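December, 11:40 at night

Back from Evgate and too wound up to sleep. Vasanthi Dissanayake got me in to see the kitchen table setup, the one Sotelo keeps promising will be clearing up after supper in everybody's house before long. I said I'd believe it when I saw a greasy pan go in and come out clean. No greasy pans today.

I'll try to be fair. The arms are quick when they get going, and they don't bang into each other, which I half expected. But the work they're given! A bowl, a cutting board, a banana, a little pink thing like an egg. My kitchen after a meal has 16 forks in it and a pot with rice welded to the bottom. I asked Vasanthi when they'd try it with real mess and she said the Plusell people want that too, and that it's in the plan for spring. Everything is in the plan for spring.

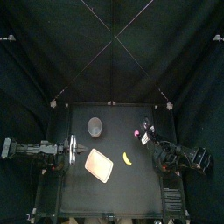
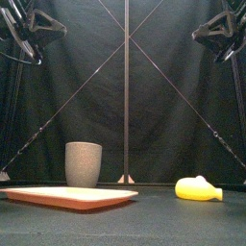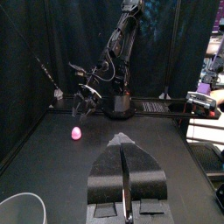 The black table at Evgate, with the curtains behind. Cutting board and banana are in the first one, the pink egg by itself in the third.

Vasanthi told me they have 2,797 tries logged since they started. I asked how many of those were good ones and she laughed and went to get tea. I like her a lot, but I noticed.

What bothers me is the dark cloth and the bare table. Of course it's easier to find a yellow thing on black. Put the same banana on my counter, next to the mail and the toaster and a wet dishrag, and then call me. I spent six years on the line at Ornumberg and we heard the same talk there about the packing robots. They got 4 of them in. They were fine until a box came down the belt with a crushed corner, and then somebody had to walk over and fix it by hand - usually me.

Still, I stayed two hours longer than I meant to. Can't say I was bored.

Did my own dishes when I got home. Left the rice pot to soak. Must write to Vasanthi tomorrow and say thanks, and ask again about the good ones.

Recent entries
The dishwasher man came back
Packing robots, part two
Lunch with the old Ornumberg crew
Why I still sweep by hand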